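4.2 Effect of curing regime on surface absorption

Slabs from the Drostcombe site were cast in three pours using the same ready-mixed supply. The mix contained limestone cement with 20 percent fly ash by mass of binder, and the free water content was held constant between pours. Formwork was struck on the day after casting. Each slab was then assigned to one of three regimes: wet burlap under polyethylene sheet, a single spray coat of the Fulline curing membrane, or exposure to site air with no protection.

Absorption was measured on 434 cores, each with a diameter of 100 mm, using the sorptivity procedure described in Section 3. The cores were sealed on their curved faces and placed trowelled face down in shallow water. Mass gain was recorded at fixed intervals and plotted against the square root of time. The slope of the first linear portion was taken as the initial sorptivity. Cores with a poor linear fit were excluded from the regression but kept in the data set, and they are marked as such in the supplementary table. In total, 3867 individual mass readings were retained.

The burlap slabs gave the lowest initial sorptivity in all three pours. The membrane slabs were close behind in the first and second pours but showed a wider spread in the third. Site records kept by Spyros Sarantis show that the third pour was finished late in the afternoon, in wind, and that the membrane went on after bleed water had already left the surface. The unprotected slabs absorbed water fastest, and the difference was confined mainly to the outer layer of the core. Slices cut from below that layer could not be separated by regime at the chosen significance level.

This agrees in part with the model of Chien, which treats the cover zone as two layers with separate transport properties. The two-layer form fitted our unprotected slabs well. It fitted the burlap slabs no better than a single-layer form, and the extra parameter is hard to justify for them. Lok-yiu Liu repeated the fits with the layer boundary fixed at the depth of the coarsest aggregate particle — a simpler choice that removes one free parameter — and obtained similar residuals.

One limitation should be noted. Cores were stored in the Fuvgate laboratory from January until testing, and the moisture content at the start of each test was set by oven drying at a moderate temperature. Drying of this kind can open fine cracks in the paste. The same schedule was used for every core, so the ranking of the regimes should hold, but the absolute values should not be compared with results from undried specimens.
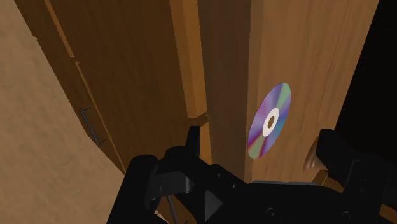 Figure 6. Rendered view: black gripper close to a wooden cabinet.
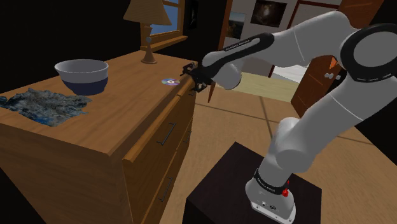 Can the sorptivity values be used directly to set a minimum curing period on site?

The values rank the three regimes for this mix, but they do not fix a duration. Each regime was applied for one period only, and a minimum would require tests at several curing times with the same binder.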